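4.2 Night setback and window coverings

The most exciting result of the heating season came from the simplest change we made. In the Stover apartments, residents agreed to lower their coverings at dusk and raise them again after breakfast, and we left everything else alone - same thermostats, same radiators, same leaky sash frames. We had expected a small effect that would be hard to separate from the weather. What we got was clear enough to see in the raw plots, before any correction for outdoor temperature!

Our sample covered 94 windows, of which 34 had lined curtains hung from a ceiling track and 60 had plain roller blinds mounted inside the recess. The curtain group did better on every cold night we logged. We think the seal at the top matters most. Where the track met the ceiling, the air behind the cloth stayed put and the room side of the curtain stayed close to room temperature. Where there was a gap above the rod, cool air slid down the glass and out at the floor, and the resident's ankles knew about it well before our sensors did.

Fabric weight turned out to matter less than we had guessed from the literature on drapery. A heavy cloth hung badly lost to a light cloth hung well, and we find this very encouraging, as hanging can be fixed in an afternoon with a drill and a longer bracket. 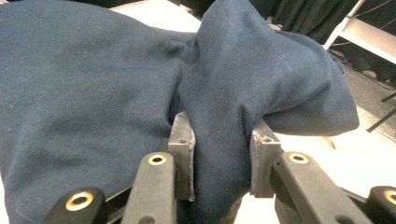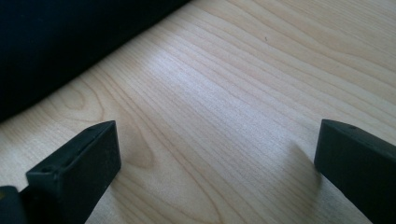

Figure 7. Cloth and wood grain.

The roller blinds deserve a fairer hearing than they usually get. In the Bosman building, where the recesses are deep and square, a blind cut close to the side walls came within reach of the curtains. In Stover the plaster is out of true, and the same product left a wedge of open air down one side. Side channels closed most of that wedge. We fitted them to a few of the worst windows in April, too late for a full comparison, but the early readings are lovely and we plan to start next season with channels in place throughout.

Condensation was the one point of concern. Any covering that keeps warm room air away from the glass also lets the glass get colder, and on still mornings residents reported water on the lower rail. It cleared by 10 a.m. in most rooms once the coverings were raised. Bedrooms with the door kept shut were slower. We asked residents to keep a gap of 2 inches between curtain and sill, and complaints dropped off, although the weather had also turned milder by then and we cannot credit the gap alone.

Use of the coverings held up better than in the earlier Clakov trial, where many were left down all day and the winter sun was wasted. Our residents had a printed card by the window with dusk times for each month. It cost almost nothing, and people liked it - several asked for a second one for the kitchen. The Jivport loggers, which record whether a covering is up or down, show the morning raise happening reliably on sunny days and rather less so on gray ones. That pattern suits the purpose quite well, as a gray morning brings in little heat through the glass.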